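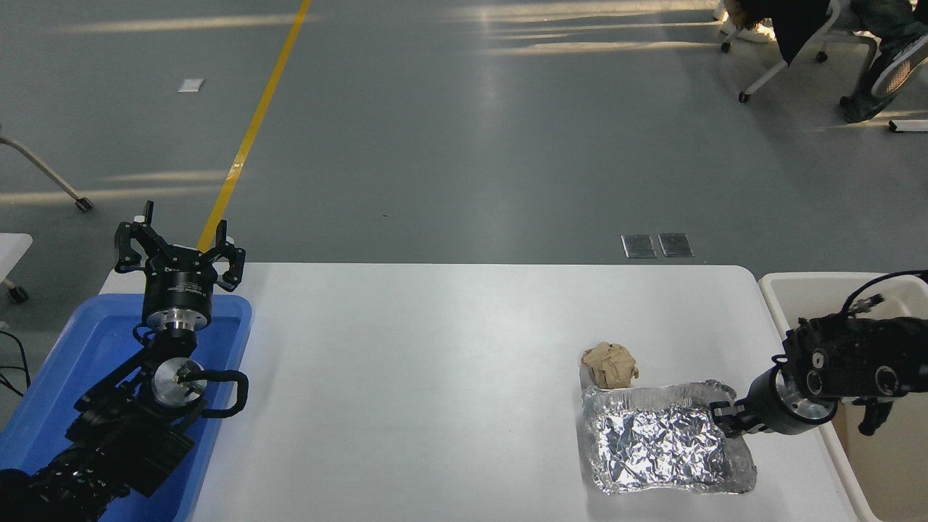
Painting the garage floor: is epoxy worth it, and how much prep is really needed?

Posted in Home & Garage by Kumaresan Gowda

Hello everyone! We moved to Griltdale over the winter and I finally have a garage, my first one ever, and I am far too excited about it. It's a detached two-car garage, 455 square feet according to the listing, with a bare concrete slab. We'll park one car in it and the other side is going to be my hobby space, mostly woodwork and fixing bikes, with a bench along the back wall.

The slab is sound as far as I can tell. It has a few hairline cracks, one wider crack running from the side door toward the drain, and a dark patch where the last owner's car must have dripped oil for years. There's also a shiny area near the big door where water just sits on top instead of soaking in. The rest drinks it up.

I want to coat it in gray epoxy with a few flakes. I've been looking at a kit called Skorkuvari, which is a two-part epoxy with an etching powder in the box. The store in Munport also carries a one-part "epoxy paint" that costs much less and needs no mixing, and the man at the counter said most people are perfectly happy with it.

What I'd love to know:

Is the one-part stuff good enough for a car and a workbench?

Is the etching powder in the kit all the prep I need, or should I rent a grinder? My wife's uncle says to grind. My neighbor says he only swept his and it's fine, but his has a rug on it so who knows.

How do I do the oil patch and the cracks?

And can I do the whole thing over a weekend in March? Nights are still cold here but the days are getting nice.

Thanks so much, I have read a lot of old threads on here and they've been a huge help with the house already.

Elsa Seppälä

Oh, you are going to love having a coated floor! I did mine nine years ago and I still get a little thrill every time I sweep it. The dust just goes. With bare concrete you sweep and sweep and there's always more, because the slab itself is powdering. Once it's sealed, sawdust comes up in one pass and you can find the tiny screw you dropped. For bikes and woodworking it's the best thing you can do to the room.

Get the two-part. One-part "epoxy paint" is regular floor paint with some epoxy in it. It looks lovely for a season and then the car gets to it. Tires come in warm from the road, they sit in the same spots, and when you back out the paint comes with them. I've seen this at my sister's place, four perfect little bald squares. Under a bench, or in a basement where nobody drives, I'd happily use it. Under a car, no.

Your shiny area is the part I'd worry about. Water sitting on top means something is closing the surface there. It might be an old sealer, or it might be that the slab was troweled very smooth at that end. Try this: scrub a bit of it with degreaser, rinse well, let it dry and put a few drops of water on it again. If it soaks in, it was only grime. If it still beads, there's probably a sealer, and etching won't touch a sealer. Acid needs to reach the cement to do anything.

So I'm with the uncle! Rent the grinder. It's a walk-behind machine with diamond pads and it's much easier to use than it looks, a bit like a floor buffer that wants to wander off. Hook it to a proper dust vacuum (the rental place should have one to go with it) and wear a real respirator, a fitted one. Concrete dust is nasty for your lungs, and a paper mask from the drawer isn't enough. Ear protection too. You want the slab to feel like medium sandpaper when you run your hand over it. The edges and corners need a hand grinder with a cup wheel, and I'd do those first while you're fresh.

Oil patch: degreaser and a stiff brush, scrub, rinse, and do it again. I did mine three times. Between rounds I spread plain clay cat litter on it and crushed it in with my shoes, left it overnight and swept it up. When water stops beading there, you're nearly done, then the grinder takes care of the surface. If the patch still comes up dark and greasy a few days after grinding, get an oil-blocking primer made for concrete. Don't coat over it and hope.

Cracks: leave the hairlines alone if you're grinding, the epoxy will fill most of them. For the wide one, open it up a little with the hand grinder so the edges are clean and solid, vacuum it out really well, and fill it with a crack filler that's rated to go under epoxy. Overfill slightly and grind it flush once it's hard. It may telegraph through someday if the slab moves. Mine did, a thin line, and the flakes hide it so well that I have to go looking for it.

Now the bad news. I wouldn't do it in a weekend in March. The air isn't the trouble so much as the slab, which stays cold long after the afternoons feel warm. Cold epoxy goes on like honey, takes forever to cure and can turn cloudy. Check the minimum temperature on the can and measure the concrete itself with one of those point-and-shoot thermometers, early in the morning when it's at its coldest. If you're itching to start, do the cleaning and the cracks and the grinding now and paint when it's warmer. Just keep the car out in between!

One more test before you buy anything. Tape a square of clear plastic flat to the floor, all four edges sealed, and leave it overnight or longer. If there's moisture under it or the concrete has gone dark, water is coming up through the slab and you need a moisture-blocking primer or a rethink. Do one in the middle and one by the drain.

Have fun with the flakes. Everyone is shy with them and then wishes they'd used more. Throw them up into the air and let them rain down, don't throw them at the floor or they land in clumps. Mine's a pale gray with black and white flakes and it bounces so much light around that I took out one of the lamps.

Ross Purves

Grinding is overkill. I etched mine with the powder, hosed it off, let it dry, painted it. Looks great. Took a day and a half. Just make sure you rinse it properly, more than you think.

Also wear shoes you don't like.

Sorcha Skinner

Great thread, and congratulations on the garage! I've done two of these now, my own and my dad's over in Lindsay, and the second went so much better than the first that I want to pass on the parts about the day itself. Elsa has the prep covered and I agree with nearly all of it. Ross isn't wrong either, by the way. Etching can work very well on a plain, thirsty slab. It's that shiny area of yours that decides it for me.

Check the coverage on the kit before you buy. My dad's box had a big cheerful "two-car garage" on the front and in the small print it said 400 square feet, on smooth concrete. You have 455, and a ground floor drinks more than a smooth one. So look at the number on the side of whichever kit you choose and get a second box if it's close. You'll use the leftovers on the front step or something. What you don't want is to be standing at the big door with an empty roller tray and a strip of bare concrete to go, which is what happened on my first one. The second kit was a slightly different gray. I can see the line to this day, and so can everyone I point it out to.

If you do end up with two kits of the same color, stir the colored parts together in a big clean bucket first, then measure out from that. Only the colored parts! Keep the hardener separate until you're ready for each batch.

About mixing. Once the hardener is in, the clock is running, and it runs faster in the bucket than on the floor. A full bucket heats itself up and can go off while you're still cutting in the corners. Mix one batch, stir it for as long as the instructions say with a slow paddle on a drill, scrape the sides, and then get it out of the bucket. I pour mine in a long ribbon on the floor and roll from that. It feels reckless and it's wonderful.

Have a helper. One of you cuts in the edges with a brush and throws flakes, the other rolls. Mark the floor off into strips with pencil beforehand so you know where each batch should end, and always keep a wet edge. Start at the back wall and finish at the big door, and make sure whatever you need overnight isn't locked in behind you. (I left my car keys on a windowsill. I looked at them through the glass until the next afternoon.)

Spiked shoes are cheap and worth every penny. They strap over your own shoes and you can walk on wet epoxy in them to fix a missed spot.

Vacuum twice before you start, then go over it with a lint-free cloth barely damp with whatever solvent the kit allows, and let it dry fully. Turn off the water heater's pilot if there's one in there and keep the doors open as far as the weather lets you. Long sleeves and nitrile gloves, more than one pair. Epoxy on your skin can start an allergy that stays with you.

Then a clear topcoat. I know it's extra money and you'll be tired, but for a bench area it makes such a difference. It takes the scratches so the color doesn't have to. Mix a little anti-slip grit into it, especially near the big door where you'll be coming in with snow on your boots. Go light on it by the bench, though. Too much grit and you lose that easy sweeping Elsa's talking about.

Keep the car off for as long as the kit says and then a few days more. Walking on it comes much sooner than driving on it. If you're jacking up a car or standing a heavy bench on it, put a square of plywood underneath for the first month.

And please come back with pictures when it's finished!

Comment from Kumaresan Gowda

Wow, thank you all! I did the water drops this morning after scrubbing and it still beads by the door, so I guess it's a sealer and the uncle gets to be right. Plastic squares are taped down now, one in the middle and one by the drain. Grinder is booked at the rental place in Munport and I'll hold off on the paint until it warms up. Elsa, did you run the coating down into the drain opening or stop at the rim?

Comment from Elsa Seppälä

Stop at the rim! Take the grate off, tape around the inside edge, and pull the tape while the epoxy is still soft.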